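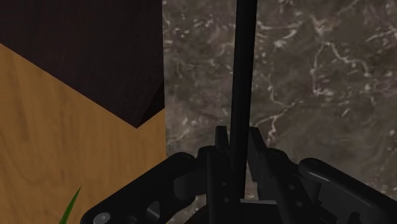 When do theatergoers read the printed program?

Most of the people we spoke to read it in their seats before the lights go down, and a smaller group reads it at home after the show.

4. Reading the program

4.1 Setting

The Hetberg Playhouse in Rulton seats 128 and presents new work along with touring productions. The play studied here was an adaptation of a long family novel, given in six performances in November. The theater ordered 2,000 programs for the season. Each copy held a cast list, a short biography of each performer, paid advertising, and an essay of 2,000 words on the novel and how it was cut for the stage. The essay was written by the dramaturg, Abenezer Zeleke. Programs were free and were handed out at the door by ushers, who had been asked not to mention the essay.

Earlier shows at the Playhouse had used a single folded sheet. Regular patrons were used to that sheet, and several of them told us they took the new booklet for a brochure and put it straight into a bag.

4.2 Interviews

We held short interviews in the lobby at intermission and again after the curtain call. People were asked what they had read, in what order, and whether any of it had changed how they followed the play. We did not ask whether they liked the essay, although many told us. A second round was done by telephone with those who left a number. The telephone interviews ran longer and were less hurried. They also came after people had talked the play over with friends, so we treat them separately. 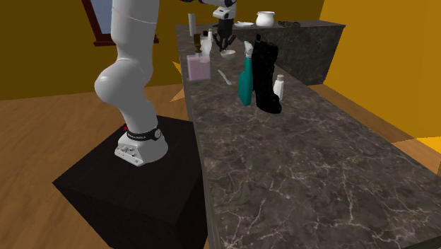
Figure 1. White arm on its black pedestal, with household objects on the dark marble countertop.

4.3 What was read first

The cast list came first for nearly everyone. Patrons looked for names they knew, then went to the biographies of those performers and skipped the rest. The essay was usually started and then dropped when the house lights dimmed. Those who had arrived early got further into it, and they were more likely to mention the missing uncle, a character the adaptation leaves out and the essay discusses on its second page.

People who had read the novel used the essay differently. They went looking for an explanation of the cuts – one woman said she wanted to know "who to blame" – and read on through intermission if they had not found it. Those who had not read the novel often avoided the essay on purpose, for fear that it would give away the ending. It does give away the ending, in its last paragraph.

4.4 Limits of the material

The Playhouse is a small house with a loyal audience, and a larger one such as the Woldegiorgis might give other results. Intermission interviews also favor people who stay in the lobby. Patrons who remained in their seats may well have been reading, and we have no account from them. We come back to this in Section 5, where the lobby answers are set beside the telephone interviews.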